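Home | Sign Posts | Lockboxes | Riders | Open House | Cart

Negri 603 Yard Sign Post — for home listings

Our standard post for agents who are tired of crooked signs. White vinyl sleeve over a steel core, one arm, cap on top. Goes in with a foot stake, no digging in most lawns. Comes apart in three pieces and fits in a trunk with the seats down.

Weight 19 lb with stake. Arm takes a regular hanging panel plus one rider below it. Second rider — get the longer chain, sold seperately.

What's in the box: post, arm, cap, steel stake, two hooks, bag of screws. Panel not included. People order thinking it is. It isn't.

Colors: white, black. Black is back in stock in August. Gray is discontinued, please stop asking Ayantu.
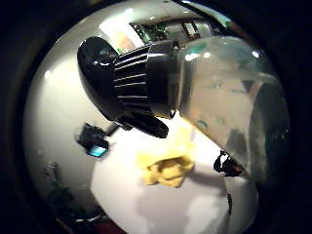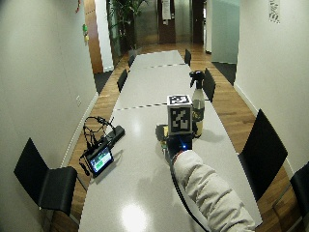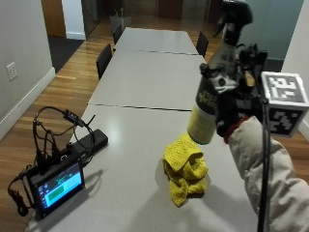

Middle and right: conference table, hardwood floor

Putting it in. Stand the stake where the seller wants it, call before you hit if there's sprinkler line, drive it with a rubber mallet. Sleeve goes over. Screws through the lower holes, not the upper ones, upper ones are for the Bistum bracket. Hang the panel last. In sandy soil use the wide stake, ask us.

Corner lots: two posts, set back from the sidewalk. Check with the town first, Zastcombe wants a permit for anything on the strip by the curb and they do pull signs.

Price is 230 each. Brokerages on account get the office rate, which Evaristo Tedesco sets, email him with your office name and how many. Wedis lockbox can be added to any order and ships in the same carton.

Returns inside the month if the sleeve hasn't been staked. Scuffed sleeves are replaceable, no need to buy teh whole post. Caps blow off if you skip the set screw so don't skip it.

Storage yard now holds 2,000 posts so most orders leave the same day if in by noon. Pickup at the side door, ring the bell. Bring the order number — we can't look it up by street address.

We use cookies to remember your cart. OK | Settings

Contact | Shipping | Office accounts | © Negri Sign Supply | Back to top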